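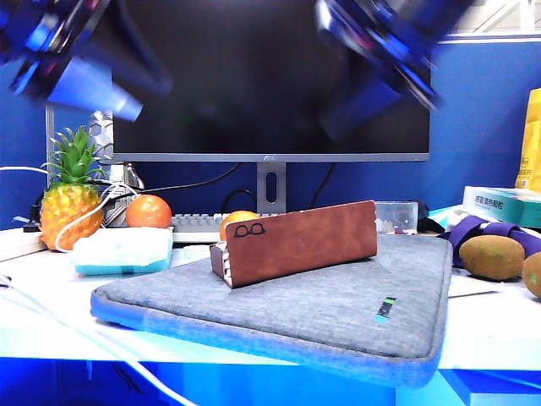 Figure 2. A shared desk in the Plela office, with fruit, a folded cloth and a felt laptop sleeve in front of the monitor.

Home Issues Articles About Search

September
Antwi, Workplace Studies Group

4.2 What counts as clutter?

The claim that a clear desk makes for better work is repeated so often in office guidance that it is rarely tested. The Tramau checklist, which we were asked to apply at both sites, sorts everything on a desk into "tools" and "clutter" and gives each desk a score. We applied it as instructed to 827 desks. We are not convinced that the score measures very much.

Take the desk in Figure 2. The monitor, keyboard and computer tower are tools, and no rater disagreed about them. The felt laptop sleeve is harder. Under the checklist a sleeve is a tool if it holds a laptop and clutter if it doesn't, which means that a rater who is told not to touch anything has to guess. It lies flat on the desk and takes up a good part of the working area in either case. The folded cloth near the monitor stand raises the same problem. It might be for wiping the screen, or it might have been put down on the way to somewhere else. The checklist has one line for "cleaning items" and another for "textiles", and they carry opposite marks.

Then there is the fruit. Oranges are food, and food loses a desk two points. The artificial pineapple is an ornament, and ornaments lose one. We can find no reason for the difference in the checklist or in the notes supplied with it. An orange will normally be gone within days, while an ornament may stay for years. If the aim is to free up space, the weighting looks the wrong way round.

Cables are barely mentioned. The checklist allows them as "part of equipment" and then leaves them out of the score, although in our interviews they drew more complaints than any other item. In Figure 2 a white cable loops around the pineapple and runs across the left of the desk. A person wanting to write by hand on that side would have to move it, yet the desk loses nothing for it.

Across the two sites, raters recorded 1527 items that they could not place with confidence. Most were cases, covers, cloths and bags – things whose use depends on what is inside them or on what their owner means to do next. The Rostach site, where staff keep their own desks, produced more of these than Plela, where desks are shared. Tramau's guidance treats that gap as a sign of poor habits. It could just as well show that people with a desk of their own have somewhere to put things down.

We also asked 11 members of staff to clear their desks by the checklist and to leave them that way. Several told us that they had moved the removed items into a drawer and then spent time looking for them. This is a small group and we would not build much on it, but it gives no support to the promised savings in time.

Contact the editors | Copyright Workplace Studies Group | Back to top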